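Agency News | Awards & Judging
3 min read

Greetings from the judging room, or from my kitchen table, which served as one for most of August. When the Wetetari Radio and Audio Awards asked me to join this year's jury, I pictured long lunches and a good deal of arguing over coffee. What I got was a pair of headphones, a very patient dog and 70 radio spots to hear before our first call (I loved nearly every minute of it!).

Gaspard Lecomte chaired us from his spare bedroom and kept things moving kindly. His one rule was that we listen to everything twice, once with the script in front of us and once without, and I must say the second listen changed my mind more often than I'd like to admit.
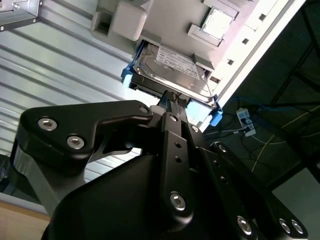
Ankica Delić felt the rule was hard on the funny spots, as a joke you have already read on paper never gets a fair laugh, and she asked that comedy be heard cold next year. I think she has a point, and Gaspard has promised to bring it up.

My own favorite was a spot for Dindum, the bus line, made by the small team at Jollden. It's a driver saying good morning to passengers, over and over, and by the end you know every one of them by the way he says it. No music, no big voice at the finish, just the doors closing. Clotilde Besnard had to turn her camera off for a moment, and I wasn't far behind her.

The Asamoah furniture campaign ran it close, with 10 short spots that each pick up where the last one stopped. We went back and forth on that one for a whole evening before it took silver. 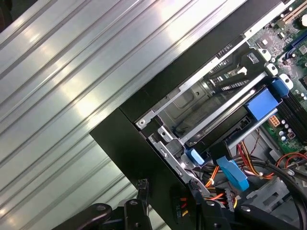
Inside an open desktop tower.

Winners will be posted on the awards page along with the audio, so do pour yourself something nice and have a listen. And if you have a radio script sitting in a drawer, send it in next year. We'd be so glad to hear it.

Bernadette Guillot

Contact us | Back to top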